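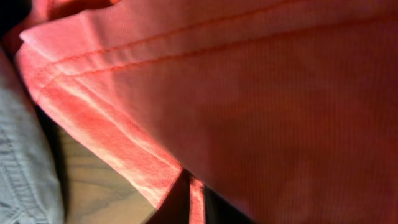
Home | Newsletter | Back issues | Workshop hours | Contact

Print this page | E-mail this to a friend

Gripper notes: a month of picking up laundry

When I offered to write up the finger comparison for the May newsletter, I figured I'd be done in an afternoon. Pick up shirt, put down shirt, swap fingers, repeat. Four weeks later I have a very full notebook, a new respect for ribbed cotton, and opinions! So get yourself a coffee, because this one runs long.

First, what we were comparing. Mariama Osei had been saying since the winter that our stock fingers were fine for blocks and cups and hopeless for anything floppy, and she wanted numbers to back it up. So we set up two pairs. One is the Zakov pair, slim and tapered, which slide under things nicely. The other is the Politis pair, wider at the tip, with a soft pad glued on the inside face. Same arm, same Rasholm controller, same wrist camera for both. I wanted to try a third pair that Evanthia Michailidis has been printing at home, but they kept splitting along the layers and we agreed to leave them for the summer (sorry, Evanthia, I know you're reading this).

The task was as dull as we could make it. Two pieces of clothing on the table, a bit of bare wood between them, and the arm has to take hold of one by an edge, lift it clear, and lay it back down. We drove it by hand for all of this — no learned policy yet, just me or Eirini Raptis on the controller, squinting at the wrist view. Over the month we logged 3,909 grasps. Yes, I am aware that is a silly number. Eirini got competitive.

So, what did we find? The Zakov fingers are far better at getting hold of a hem. A hem is thicker than the cloth around it and usually stands up a little, so if you come in low and from the side you can get one finger under and one over without much fuss. The wide pair wants to come down from above, and from above a hem looks like the rest of the shirt. You end up pinching a fold in the middle of the panel, and then the thing comes up like a tent and you can't lay it flat again to save your life.

Where the Politis pair wins is holding on. Once it has the cloth, it has it. With the slim fingers we had plenty of lifts where everything looked great for a moment and then the fabric crept out, slowly, like it was thinking about it. Smooth cloth was the worst for this. Ribbed cloth was kinder, I think because the ribs give the finger something to catch on, though Mariama says I'm guessing and she's right, I am.

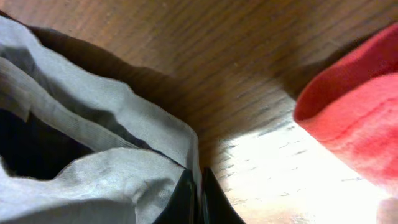

The other thing that ate up a lot of our time was approach height. Come in too high and you grab air. Come in too low and you're pushing on the tabletop, the controller complains, and you have to back off and start over. We ended up with a rule of stopping 4 millimeters above the wood and then closing slowly while easing down the rest of the way. Eirini found that one by accident on a Thursday when she was trying to answer her phone with her other hand, and it has been our standard ever since.

Openings are a trap. A neck hole or a sleeve mouth shows up on the wrist camera as a big dark patch, and your instinct (mine, anyway) is to go for it, because it looks like an edge. It is an edge! But there are two layers there, and whether you get one or both is pretty much a coin toss. If you wanted one layer, you'll be sad about half the time. We now aim for the folded band beside the opening and leave the dark part alone.

Now, glare. I'd like to complain about glare. Our table is real wood with a finish on it, and at certain hours the light comes straight down onto the strip between the two piles and bleaches it out so badly the grain barely shows. For a person driving, this is only annoying. You know where the table is. But when we get to the automatic part, the camera has to tell pale cloth from pale glare, and I don't love our chances with light gray. The pinks and reds are much easier. Despina Sarantis suggested a matte cloth over the whole table and I said then we'd be picking cloth up off of cloth, and we went back and forth about it until closing. For now we've turned the exposure down and pulled the blind.

A few settings, for those of you with the same kit. We ran the closing speed at the lowest step the Rasholm menu allows. We kept grip force at 13 on its scale for the slim fingers and dropped it to 5 for the padded ones, which mash the fabric if you go any higher and leave a crease you can see afterward. Wrist tilt matters more than I expected. Tip the hand a little toward the pile and the lower finger gets under the edge by itself. Keep it straight up and down and you'll be poking at the side of the pile, shoving it along the table.

Also, please wipe the fingers. Lint builds up on the pads and after a long session they're furry and useless. I lost most of an evening before I worked that out, blaming the controller the whole time.

My pick, if you're only buying one set: the slim ones, with a strip of thin rubber stuck on the inside. Kalliopi Sarantis had some left over from the Ronby build and we cut it to fit with scissors. It's ugly and one corner is already peeling, but in the last few sessions it grabbed hems as well as the bare fingers did and let go of far fewer shirts. I haven't got enough runs on it to give you a proper figure yet.

Next up is the same test with socks, which I'm dreading, and then folding, if the arm is free. Mariama has the log files and will send them to anyone who asks. If you have old T-shirts you don't mind having pinched a few thousand times, leave them in the bin by the workbench — thick hems especially welcome.

Print this page | E-mail this to a friend

Previous item | Next item | Back to top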